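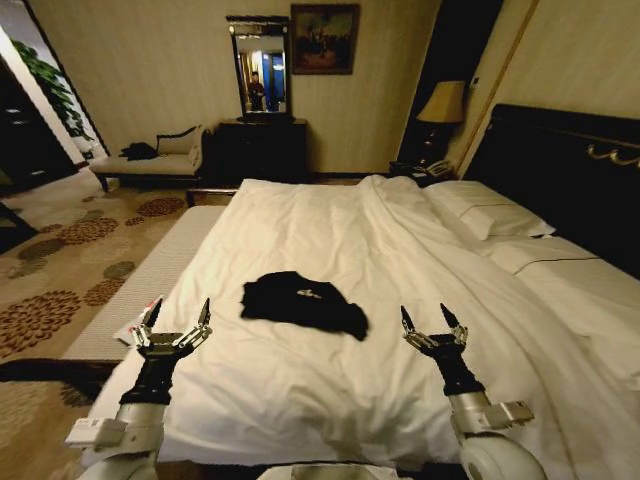
*A black shirt on the duvet, with both grippers open.*

When a hotel plans to buy a robot, the discussion is mostly about the price of the arms. I think this is the smaller question. At Hanano we have 27 rooms, and in November we must decide on next year's budget. The offer from Plevton covers the machine and one year of service. It says nothing about the hours of our own staff.

A soft bed and a dropped shirt are difficult work for a gripper, and every room type needs its own trials. My proposal is to rent one unit for five months, in seven rooms only, and to put aside 1000 dollars each month for staff time and spare fingers. The Dunmore house bought first and planned later, and it is still paying for this order of things. I would prefer that we are slow and know what we pay for.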